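Home Projects Tickets Wiki Log in

Ticket 239: Arm closes on air above the mug, sim only
Project: Plevisa (shared bench build, Zellatthorpe workshop)
Opened by: Ok-hee Hwang
Assigned: Seung-woo Hyun
Status: Resolved, one follow-up

Ok-hee Hwang
Okay, this one has been driving me up the wall and I'm also having a great time with it. The arm runs fine on the bench. Same grasp script in the simulator, and the fingers close well above the mug every single time. It doesn't clip the mug or nudge it, it just pinches air and then happily carries nothing over to the drop spot.

What I've tried so far:
- restarted the sim and cleared the cache
- reloaded the arm model from the main branch
- swapped my mug for the stock cylinder (the cylinder works!!)
- slowed the approach to half speed, no change

So it's the mug, or how I brought the mug in. I modeled it myself over a weekend in October and exported it straight out of the modeling program.

Seung-woo Hyun
Nice report, thanks. The cylinder working is a great clue. Can you turn on the collision overlay and tell me how tall the collision shape is compared to the mesh? Also paste the scale line from the object file.

Ok-hee Hwang
Collision shape is a tall box. Like, comically tall. The scale line is 1 1 1, so I assumed it was fine. Mug height in the file is 80, and I meant millimeters.

Ashok Gautam
Jumping in because I hit this with the Moon gripper last spring. Check whether your import script is dividing by 1000 for the mesh and skipping the collision part. Mine did exactly that. The mug looked right and the physics thought it was a building.

Ok-hee Hwang
ASHOK. Yes. The mesh gets converted and the collision box gets a fixed height somebody typed in for a different object. I've pointed both at the same number now and the box hugs the mug. First upright run: picked it up, carried it, set it down. I may have yelled loud enough for the laser cutter people to hear.

Seung-woo Hyun
Excellent! Before we close it, please run the batch with random start poses, including the mug on its side. 500 runs should do it, leave it going over dinner.

Ok-hee Hwang
Batch is done. Upright starts are all good. The ones left over are sideways starts, and they fall into one group, with the handle down near the table. The planner keeps asking for a grasp across the handle and then gives up with "no valid approach". I dumped a view from one of the sideways starts so we have something to point at.
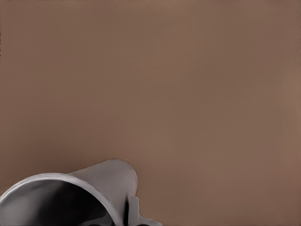
My guess is that the grasp list only has poses for a standing mug, plus 3 that I added by hand for the handle. For a mug lying down we'd want to come in from above and close across the body, away from the handle. I'd love to have a go at writing those tonight, it sounds like a really fun little puzzle.

Vaughan Donnelly
Go for it. Keep them in a separate file so the bench arm doesn't load them yet. The real gripper pads are softer than the sim ones and I'd like to try new poses by hand first, with the speed turned down.

Seung-woo Hyun
Agreed. I'm marking the collision problem resolved and opening the sideways grasps as a follow-up under Ok-hee's name. Fix is merged, so pull before you run anything.

Ok-hee Hwang
Pulled and rerun on my laptop, still working. Separate file it is. Ashok, I owe you a coffee, in a mug with correct units.

Follow-up: sideways grasp poses, owner Ok-hee Hwang, reviewer Vaughan Donnelly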